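Notebook, June 25, 2023

Plate-in-tray, simulated cell, left arm doing the work. Glória is away until July and has asked that entries be legible to someone who wasn't in the room. I'll do what I can.

Where we were: the Wolano policy was trained on 275 scripted demonstrations and had been looking respectable on the overhead view. Vasco's view is that respectable on the overhead view means very little, as everything looks like a successful insertion if you stand far enough above it. I had been arguing the other side for a fortnight. I now concede, and would like it recorded that I did so before lunch.

Today's question was narrow. When the policy fails the insertion, is it failing because it doesn't know where the tray is, or because it doesn't know where its own fingers are? The two look identical in the success column. The first wants more variety in tray placement. The second wants a wrist camera or a better grasp offset, and more of my evenings.

Set up the usual way: mat on the table, tray toward one end, box toward the other, both arms loaded even though only one is needed. I left the right arm in because pulling it changes the observation vector, and the last time somebody changed the observation vector we lost a week to a model that had learned to steer by a joint that no longer existed.

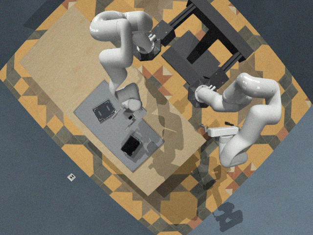 Overhead render. Left gripper between tray and box, right arm parked off the end of the table.

Ran 77 rollouts with the random seed logged per rollout (yes, Idalina, in the filename and in the header). Tray pose jittered within the training range, lighting fixed, physics step unchanged. The only thing varied on purpose was the grasp offset, meaning how far along the plate the fingers close. In the demonstrations the script grasps dead centre every time. That seemed tidy when I wrote it. It also means the policy has never once seen an off-centre plate, and has no reason to believe such a thing can happen.

Result, first pass: with the nominal grasp, it goes in nearly always. With the grasp shifted, it fails in a way I'd call confident. It brings the plate over, lowers at the normal speed, parks one edge on the rim and opens the fingers with the air of a job well done. No hunting, no second try. Of the failures, 26 had the same signature: edge on rim, release, plate tipped. The rest were miscellaneous and I've put them in a folder called miscellaneous.

So it knows where the tray is. Moving the tray about didn't bother it. It's the fingers, or more precisely the relation of plate to fingers, which it has assumed to be a constant of nature.

Celeste asked whether the low camera would have caught this earlier. Answer: yes, and she had suggested it in the spring, and there's an email. Switched the viewer over and re-rendered a subset from beside the table.
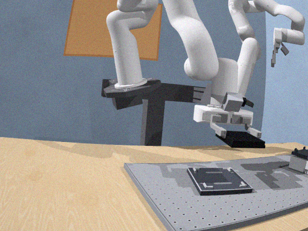 Flendness, June 2023

Writing this part up from the other office, where the chairs are worse and the cluster queue is shorter. The low view changes the whole conversation. From up top, a plate held flat is a dark square over a dark square, and good luck to you. From the side you get the gap under the plate, the faint shadow below it, and the white pegs at the corners of the tray, so you can judge an approach by eye before it turns into a number. I scrubbed through the worst rollouts this way and the misalignment is there well before descent. The policy has all the time in the world to fix it and doesn't.

Mafalda's proposal, which she has been making patiently at every meeting, is to stop treating the grasp as given. Her version: sample the grasp offset during data collection, let the script correct for it (the script has perfect state, so it can), and let the policy learn the correction from images. Cost is a re-run of the demonstration generator. My counter-proposal was to add an offset estimate as an extra input and leave the data alone. She pointed out that on the real Simões arm nothing will hand us an offset estimate. I pointed out that we don't have the real arm yet. She looked at me for a while.

We are doing Mafalda's version.

Changes made to the generator, for whoever inherits it:

Grasp offset drawn uniformly along the plate, clipped so the fingers always have something to hold.
Script corrects at the pre-insert waypoint only, not continuously. Continuous correction gives lovely trajectories that no policy of ours has ever imitated.
Release conditioned on plate height, no longer on elapsed time. Embarrassing that it was ever on elapsed time. I've checked the history and it was me.
Right arm held at its park pose, with its joints still reported.

Trained a small one to see if the idea has legs. Same network, same number of demonstrations as before so the comparison is fair, 4 hours on the Namari node. Then went back to the overhead camera, as that is what the policy sees and what the earlier results were scored on.
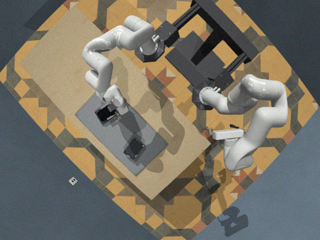

Early numbers favour the new data, though I am writing that in pencil. Shifted grasps now get a visible sideways correction at the pre-insert waypoint, and the tip-on-rim failure has gone from the normal outcome to an occasional one. What I still can't do is score the last stretch from this camera. Once the left gripper is over the black tray, with the fingers reaching down toward the opening, the hand hides the very contact I want to look at, and the arm shadows lying across the mat don't help the contrast either. A plate seated properly and a plate sulking on the rim can differ by a few dark pixels. The automatic scorer uses simulator state so it isn't fooled, but the policy doesn't get simulator state, and I'd like to know what it thinks it's looking at.

Vasco wants an ablation with shadows off. His theory is that the network is using the arm's own shadow as a cheap depth cue, and that we'll find this out in the real lab under flat ceiling light, in front of visitors. I think he's being gloomy, but it's a one-line config change and he has been right twice this month, so it goes in the queue.

Also tested whether the parked right arm matters. Nudged its park pose a little between rollouts and left everything else alone. I expected no effect. There was an effect, small, in the wrong direction. 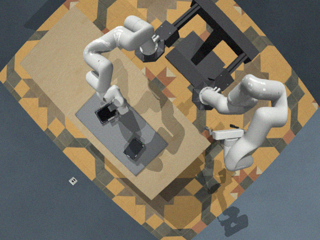
It's small enough that I could talk myself into calling it seed noise, and I did for the length of a coffee. Then I ran the same seeds again with the nudge removed and it went away. So the policy is paying some attention to an arm that does nothing all day, which I suppose makes it better adjusted to office life than we'd planned for. Options are to mask those joints or to jitter the park pose in training. Masking is cleaner. Jittering keeps the observation vector intact (see above, lost week). Leaning toward jitter.

One more for the bug list: the success metric counts a plate as inserted if its centre is inside the tray footprint and its height is under the threshold. A plate tipped steeply enough passes both. Idalina found this by reading the code, a technique the rest of us should consider. Added a tilt term. Old results need rescoring before anybody puts them on a slide, and that includes the slide that already exists.

To do:

Rescore the 275-demo baseline with the tilt term. Me.
Shadows-off ablation. Vasco, he asked for it.
Park pose jitter in the generator, flag off by default. Me, after rescoring.
Side camera as a second policy input, small run only. Celeste, who may quote her own email in the write-up.
Ask Glória in July whether Wolano v2 gets a new name or just the v2. Mafalda has views.

Rescoring job submitted, queue position not encouraging. Left the viewer open on the shared machine with the tilted-plate rollouts loaded, please don't close it.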